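Workshop and Utility Room > Planning > Equipment

Tips Guides Checklists Printables Contact

Filed under: Before You Buy

Planning a Budget for a Tabletop Robot Arm

Households and small workshops that intend to purchase a robot arm for sorting, shelving or light tidying should prepare a written budget before requesting quotes. The price of the arm is seldom the full cost. Grippers, mounts, cabling, a suitable table and replacement parts are frequently quoted on separate lines.

Rizwan Memon, who reviews equipment requests at the Soomro workshop, asks applicants to begin with the objects to be handled. List each item, weigh it, and measure its height and its widest point. A Noltent arm quoted to the workshop at $3,383 did not include fingertips, and a spare set added $93. Both figures belonged in the first draft of the budget.
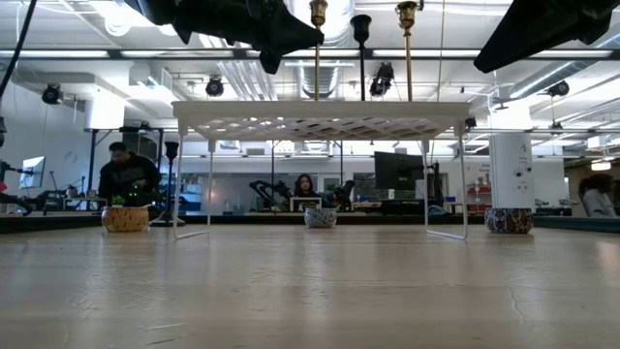 Clearance is the measurement most often omitted from a purchase plan. Buyers record the width and depth of the table and overlook the space above it. A wire shelf stand with tall candlesticks on top requires considerably more height than the same stand left bare, and two grippers working over it must each have room to approach. Bowls and pots set at table level, including one directly beneath the stand, call for a low reach from the side. Where both kinds of placement are expected, the supplier should confirm in writing that the arm can perform them from a single mounting position.

The following should be settled before an order is signed:

- The heaviest item to be lifted, with the gripper's own weight added to it.
- Whether fingertips suited to ceramic and thin metal are included.
- The route of every cable, measured with the arm fully extended.
- The length of the warranty and the party responsible for return freight.

Set aside $200 for practice items. Secondhand bowls and candlesticks are satisfactory for this purpose.

Quotes received in October should be checked again before payment if the purchase is to be made in the new year. Questions on mounting hardware may be directed to Rafia Orakzai at the workshop desk.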